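Wiriya tenants say café plan leaves too many questions

KOLLUM, October — The Kirkel tenants' group has asked for firmer answers before the ground-floor lunchroom is turned into a self-serve café. The proposal runs to 13 pages and gives the cleaning of dishes two lines. 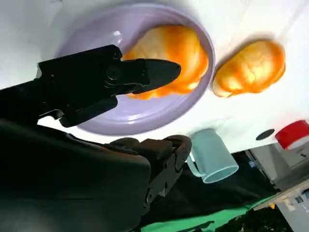 Lavender plate and pale green cup, with orange buns on the plate and beside it.

"We're told coloured plates will make people tidier," said spokesperson Chalerm Wiriya. "Maybe. I'd like to see it tried for a month first."

Engelbert Kuster, who drew up the plan, puts the set-up cost at $1549 — a figure the group says leaves out washing up.

Written comments can be left at the Praduvberg Street desk until 2 p.m.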